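Cellule de tri Plustholm : contrôle avant commande
Samedi 16 octobre 2021

1. Bras et pince. Jeu dans les articulations : à mesurer.
2. Câbles. Ils passent par-dessus le bord du bac. Prévoir une gaine, 300 €.
3. Bac. Fond éraflé, paroi arrière rayée. Devis Hurnik pour un bac neuf : 818 €.
4. Fixation. Serre-joints admis pour les essais, à remplacer par des brides. 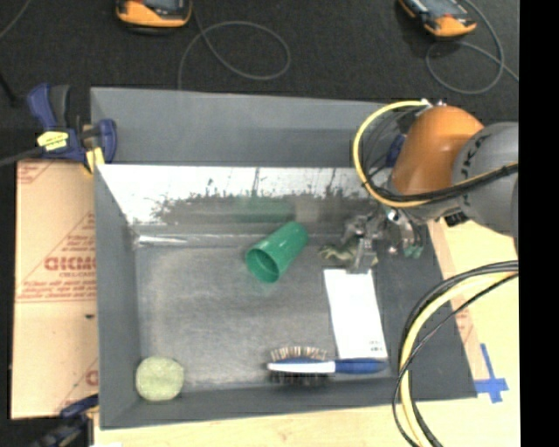
Nazar Polishchuk demande de reporter le bac au budget d'avril et de commander la gaine tout de suite : un câble arraché arrêterait la cellule bien plus longtemps qu'un fond usé.

5. Arrêt d'urgence. À tester avant signature.
6. Réserve pièces : 1 000 €. Accord de Rurkamden attendu.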